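Julilwood Pantry Swap Returns in March, Moves to Bigger Hall
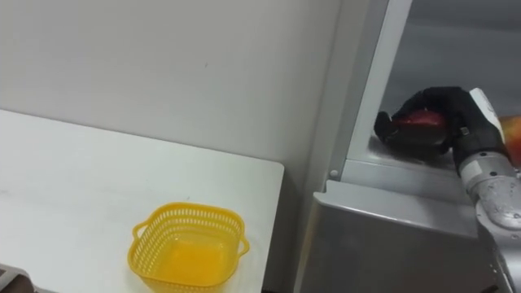 Yellow basket on a white table.

JULILWOOD — The Julilwood Pantry Swap is back for its 3rd season this March, with doors at 9 a.m. at the old Drilach bakery building on the canal side. Free entry. No tickets, no sign-up.

Last season 252 households traded jams, dried beans, flour and spare spice jars. Too many for the library room, hence the move. 19 stalls confirmed so far, including Szűcs Preserves with its sour cherry and plum.

How it works: bring sealed or home-canned goods, labeled with contents and month made. Get one token per item, spend tokens at any stall. No meat, no opened packets please. Leftovers go to the Mosex Street food shelf the same afternoon.

New this year — a seed table and two short talks on safe canning, times to be confirmed. Parking is limted, bus stop right outside.

Stall requests still open untill the end of the month. Contact the Pantry Swap desk at Julilwood Library, front counter.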